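Fulton Water Main Renewal: Progress Report to the Grela Fund

Work on the Arain Street main continued on schedule through the period. Crews laid 708 feet of ductile iron pipe and installed five gate valves.
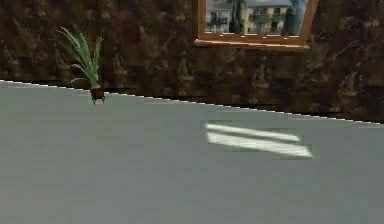 Pressure testing of the first segment is complete — no leakage was recorded. Service transfers stand at 74.
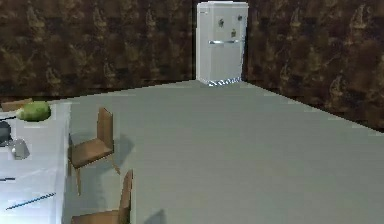
Submitted by Grekeck Engineering, 4/15/24

The remaining 500 feet requires a county road permit. Paving is planned for December, and no budget change is requested.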